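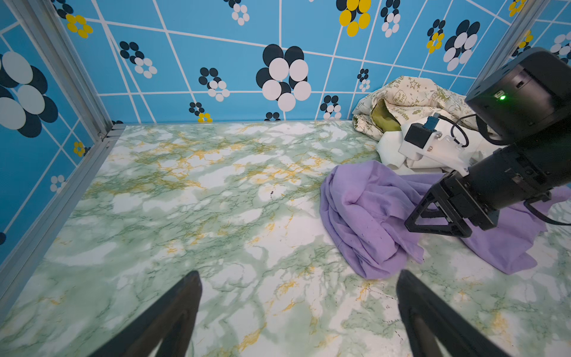 トップ > 工作記録 > 設備と予算 > 双腕セル二号機の見積もり

前の記事　次の記事　一覧　タグ　このブログについて

双腕セル二号機の見積もりと、買わないものの一覧

7月の予算締めに向けて、布の操作に使っている双腕セルをもう一基増やす計画を立てている。現行機を一号機、増設分を二号機と呼ぶ。部品表はほぼ固まったが、金額の配分を三度組み直したので、その経緯を残しておく。組み立て手順は以前の記事と重複するため省く。

先に結論の数字だけ書く。二号機の上限は送料と税を含めて2,461ユーロとした。半端な額なのは、年度の残額から保守費を引いた値をそのまま使ったためである。丸めて余りを作ると、余りは必ずケーブルに消える。経験上そうなるので丸めない。

■ 一号機で分かっている支出の傾向

一号機を組んだときの帳簿を見直すと、腕本体の見積もりはほとんど外れていなかった。モーターの数は図面で決まり、単価も発注前に分かる。外れたのは次の項目である。

・配線材(延長ケーブル、コネクタ、結束材、被覆)
・カメラの固定具と、その作り直し
・指先部品の予備
・枠材の切断加工費
・壁と床に貼る印刷シート

ひとつずつの額は小さい。ただし発注の回数が多いので送料が積み重なる。一号機では同じ店に別々の日に注文を出し、そのたびに送料を払っていた。二号機では発注先を絞り、配線材と固定具は一度にまとめる。

配線材が膨らんだ理由は単純で、手首まわりの余長を見込んでいなかった。直線距離で長さを拾うと、関節を曲げたときに足りなくなる。手首の外側でケーブルを大きく回す取り回しにすると必要な長さが増え、標準品の一つ上の長さを買うことになる。今回の部品表では最初から長い方を計上した。余った短い方は腕の根元に回せる。

■ 腕の調達先

候補はProrportとSutportの二社に絞った。どちらも組み立て済みとキットの両方を扱っている。

Prorportは組み立て済みの納期が短い。ただし手首から先の部品が単品で買えず、指が割れた場合は手先の一式を取り寄せることになる。布を床から拾う作業では指先が床面に当たるので、この条件は重い。Sutportはキットのみ即納で、指、ブラケット、ギアがそれぞれ単品で注文できる。単価はやや高いが、予備の持ち方を細かく決められる。

両社の見積書を同じ表に落とし、運用期間中に交換が見込まれる部品を足すと、合計の順位が入れ替わった。本体だけならProrport、交換部品込みならSutportが安い。交換頻度の仮定を少し動かすと再び逆転するため、金額は決め手にならないと判断し、単品注文の可否で決めた。二号機はSutportのキットを2本使う。

組み立て工数は予算に計上していない。自分の時間を無償とみなすのは会計上おかしいが、計上すると比較が組み立て済みの側に大きく傾く。組み立てながら全関節の遊びを確認できる利点もあるので、今回は備考欄に時間だけ記録する方法にした。

■ カメラ

手首側のカメラと固定カメラは別々に考える。

手首側は小型のモジュールを白い樹脂のマウントで腕に載せている。解像度に不満はなく、二号機も同じ型で揃える。型を変えると画角が変わり、一号機で取ったデータと混ぜるときに補正が要る。補正の手間に比べればモジュールの価格差は小さい。在庫の確認はOndikに出してあり、同じ型番の継続供給について返答待ちである。供給が切れるようなら、二号機の分だけでなく一号機の予備も先に買う。

固定カメラは、作業面全体と両腕の根元が同時に入る位置に置きたい。枠の内側に寄せると手前の母材が外れ、腕を取り付けた位置のずれが画像から確認できなくなる。多少作業面が小さく写っても、取り付け部まで入れる方を選ぶ。支柱を一本足す費用が発生するが、枠材の発注に含めれば送料は増えない。

マウントは自作の樹脂部品で済ませる。外注の見積もりも取ったものの、初回は必ず角度を直すことになるため、形状が確定してから考える。

■ 枠と壁

枠はアルミの押出材で、切断と穴加工はUgwuに頼む。一号機では自分で切断したところ直角が出ず、壁板の継ぎ目に隙間ができた。加工費を節約した分は、調整に使った時間で消えている。二号機の枠は図面を渡して全数加工で発注する。

壁は3面、手前は腕の取り付け側なので開けておく。内側には青地に白い線と円の模様を散らしたシートを貼っている。床は緑と白の大理石調である。同僚のWouter Verschuerenからは、無地の板にすれば印刷代が丸ごと浮くという指摘を受けた。金額だけを見れば正しい。しかし柄のある背景で集めたデータがすでにあり、二号機だけ無地にすると、機体の差と背景の差が分離できなくなる。

折衷案として、二号機の壁板は両面を使える構造にした。片面に一号機と同じ柄を貼り、裏面は当面そのまま残す。板を裏返すための蝶ねじが増えるが、部品代としては誤差の範囲に収まる。床も差し替え式にしたかったが、端が浮くと指先が引っかかるので貼り付けのままとする。

印刷シートは予備を同時に刷る。柄の縮尺を後から合わせるのが面倒で、再入稿のたびに色味が変わる恐れもある。床は指が触れるので、壁より早く傷む前提で枚数を割り振った。

■ 対象物

布は予算表の中で最も安く、最も雑に扱われている項目である。現在作業面に置いているのは、薄紫の布、生成り地に文字や絵が印刷された布など。印刷のある布は裏側にオリーブ色が見える部分があり、折れ方によって見え方が大きく変わる。こうした布は同じものを後から買い足せないことが多い。

二号機用には、一号機と同じ布を分けて使う案と、新しい布を揃える案がある。分けて使うと機体間の比較はしやすいが、一枚しかない布は同時に両方で使えない。新しく揃えると比較ができない。部品表では次のように整理した。

・薄紫の布:近い色と厚みのものを複数枚購入し、両機で共用
・印刷のある布:一号機専用のまま残す
・白い布:無地なので買い足しに問題なし
・布以外の小物:手持ちから選び、新規購入なし

洗濯の扱いも決めていない。洗うと手触りが変わる可能性があり、洗わなければ埃がつく。予算としては洗濯ネットの代金しか発生しないので、金額上は無視できる。運用規則としては無視できない。

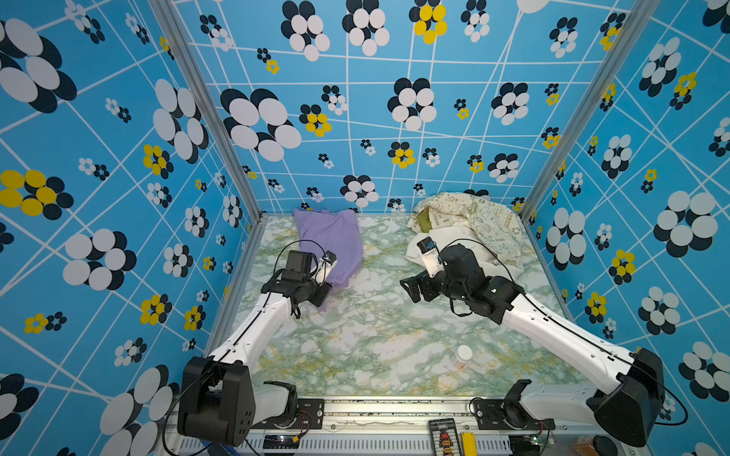
■ 制御基板と電源

手前のアルミ母材に両腕を固定し、その溝に沿って小さな基板類を並べる配置は、二号機でも踏襲する。基板を腕の近くに置けば信号線が短くて済む。欠点は、腕の根元を外すときに基板のケーブルも一緒に外す必要があることで、保守のたびに接続間違いの機会が生じる。

対策として検討したのは次の二案である。

案A:基板を母材から離し、別の箱にまとめる
案B:配置はそのままとし、コネクタに色の印をつける

案Aでは箱、端子台、延長線が必要になり、先に述べた配線材の膨張がそのまま再現される。案Bの費用は色テープ代だけである。当然Bになった。ただし基板の下に敷く絶縁板は追加する。露出した基板を金属の母材に近い位置で使うのは、余分なねじが一本落ちただけで危ない。

電源は腕ごとに独立させる。共用の大きな電源を一台買う方が安いが、片腕に過負荷がかかったときにもう片方まで電圧が下がると、原因の切り分けができない。独立させた場合の差額は、予備の電源を別に買わなくてよいことでほぼ相殺される。片方が故障したら、もう片方を単腕で動かしながら交換品を待てばよい。

非常停止は一号機と同じ部品を使う。ここは価格の比較をしていない。操作する人間が両方の機体を行き来する以上、押す位置と感触は同じでなければならない。

■ 予備品の持ち方

予備をどこまで持つかは、二号機の稼働目標から逆算した。最初の区切りを1,000エピソードに置き、その間に止まらないことを条件とする。一エピソードは布を所定の位置から扱い始めて手を離すまでで、失敗したものも数に含める。失敗を除外すると、部品の摩耗が実際より小さく見積もられる。

指先は左右それぞれに予備を持つ。指先の小さな白い部品は消耗品と割り切り、まとめて注文する。グリッパのモーターは一個だけ棚に置く。肩と肘のモーターは予備を持たない。価格が高いうえ、一号機で交換した実績がないためである。壊れた場合は発注から到着まで止める。

この方針にWouterは反対している。止めている間の人件費を考えれば肩のモーターも一個持つべきだという意見で、計算式も送られてきた。式に誤りはなかった。ただし故障率の欄に入っている値が推測なので、結論も推測になる。こちらの「持たない」も同じ推測に基づいているから、優劣はつかない。上限額に収まる方を採った。

■ 買わないもの

予算表の最後に、検討して外したものを載せている。外した理由を書いておかないと、次の年度にまた同じ見積もりを取ることになる。

・力覚センサ:欲しい。上限額と釣り合わない。
・深度カメラ:固定カメラの置き換え候補だったが、一号機に入れていないので見送り。
・専用の照明:天井灯の影が気になるものの、まず枠の向きを変えて確認する。
・移動式の架台:二号機は据え置きにする。動かすと固定カメラの校正をやり直すことになる。
・高機能な工具一式:トルクドライバだけ購入し、残りは一号機と共用。

照明については、表から外すのが早すぎたかもしれない。布の皺は陰影で見えている部分が大きく、窓からの光が変わると同じ畳み具合でも別物に写る。枠の向きで解決しなければ、印刷シートの予備を減らして充てる。そのための優先順位は表の右端に書いてある。

■ 発注の順番

納期の長いものから出す。枠の加工、腕のキット、電源、印刷シート、最後に配線材とする。配線材を最後にするのは、腕を仮置きして実寸を測ってから長さを決めるためである。長い方を計上してあるので、実測で短くて済めば差額が戻る。

枠が届いたら、まず壁なしで腕だけを取り付ける。母材への固定穴が合わない場合、壁板がついていると工具が入らない。一号機では先に壁を貼り、後から一面を剥がした。剥がしたシートは再利用できなかった。

月曜の午前にUgwuへ図面を送る予定で、今は穴位置の寸法を見直している。固定カメラの支柱をどちら側に立てるかだけがまだ決まっていない。Ondikからの返答が来たらカメラの行を更新し、部品表の改訂版をこの記事に追記する。

シェア 3　コメント 2

前の記事　次の記事　一覧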